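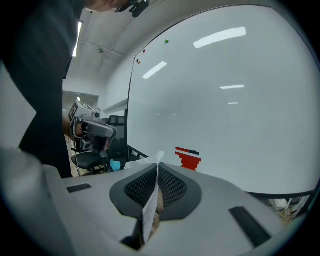
4.3 Comparing finger pads on the Cuder hand gripper

Use this section when you have two or more pad sets and need to decide which one to fit for a job. Do the comparison with the hand-held units first, before any pad goes on the Dorkgate arm. A crumpled sheet of white paper, pinched upright in the seam between the pads, is a good first test piece. It gives way under light pressure and shows up clearly against the dark mesh. Paper also costs nothing, so use a new piece for each pad set.

Before you start

Both grippers must be running the same firmware and must have been through the camera check in section 3. Wipe the mesh with a dry cloth. Do not use alcohol on the Phromma pads, as it lifts the glue at the rim.

Work at least 50 cm from any wall or board. A whiteboard in the background is fine for this test, but ceiling lights reflected in it can throw off the exposure for the first few frames. If the preview flickers, turn your body a little and wait for it to settle.

Steps

1. Fit the first pad set. Press along the full length of the rim until it sits flush.

2. Open the trial log in Welimmont and enter the pad name and the date in the form 2 May 2019. Other date forms are rejected on import.

3. Crumple a sheet of paper by hand. Do not fold it. A folded edge slides into the seam too easily and every pad looks good.

4. Close the grip on the paper until the force reading shows 300. Hold for 30 seconds.

5. Tilt the gripper slowly to one side, then the other. Keep the marker on the second gripper in view of the camera if you are also logging relative position.

6. Open the grip. Log the trial as held, slipped or dropped.

7. Repeat until you have 21 trials, then change pads and start again from step 1.

CAUTION: Keep your free hand away from the seam while the force reading is above zero. The pads are soft but the housing behind them is not.

NOTE: Scraps of material caught behind the test piece change the result. Look into the gap between trials. If anything is in there, take it out and mark the last trial as void.

Using two grippers at once

The two-unit setup needs one person per gripper, or one person with a unit in each hand. The second way is harder on the wrists but gives steadier spacing. Hold the second gripper out to the side with its marker facing the camera of the first. The marker is lost when the sleeve or the forearm crosses it — the log shows this as a gap, and short gaps can be left in. 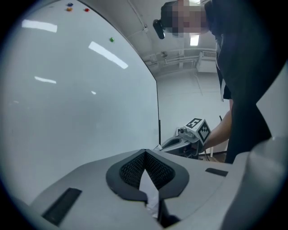
The Welimmont support desk wrote in February that gaps of nearly a second had been filled in correctly on their own bench, but that they would still throw out any trial where the marker was lost while the grip was closing. Follow that rule if the results will be used to choose pads for the arm. For a quick look at a new pad it can be skipped.

Reading the results

Compare the slipped count first and the dropped count second. A pad that slips often but never drops may only need more force, so run it again at a higher setting before you reject it. If two pads come out level, repeat the test with cloth in place of paper.

Pads that pass go on to the arm test in section 4.4.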